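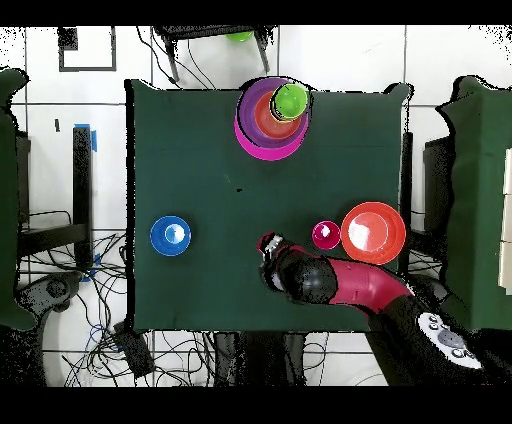
How I sort and stack our plastic bowls

We have far too many plastic bowls. Pink, purple, orange, lime green, blue, the lot. They used to live in one teetering tower that came down whenever I wanted the one on the bottom, so a while back I had a proper go at it, and the system has stuck!

First, get everything out of the cupboard and onto a table. I throw a cloth over ours – bowls slide about on a bare top and the racket drives the dog mad. Plates and cups count too, so bring them out as well.

Pick your biggest bowl and put it at the back of the table. That's your base. Now drop the next size down into it, then the next, and keep going until you run out of bowls that sit nicely. Don't push! If you have to lean on a bowl to get it in, it'll be a pain to get out again, especially if it went in damp (ask me how I know). The tiny ones can perch on top a bit crooked, I don't fuss over those.

If two are the same size, start a second stack. I tried doing it by colour first, which looked gorgeous for up to 2 days and then my kids wanted cereal.

Flat things stay out of the bowls. A plate laid over a stack seems like a clever lid until you reach for it one-handed. Ours stand on edge in a cheap rack I bought in Senddale, and the little cups go in a row at the front where small people can reach them.

Anything scratched or gone cloudy gets moved on to the garage. My neighbour Máté mixes his potting soil in our old ones and he's always happy to have another.

Last bit – put the stack away on a shelf at about elbow height, so you can lift the whole thing down with both hands and take out the bowl you want on the bench. Mine's beside the kettle, next to the tea towels.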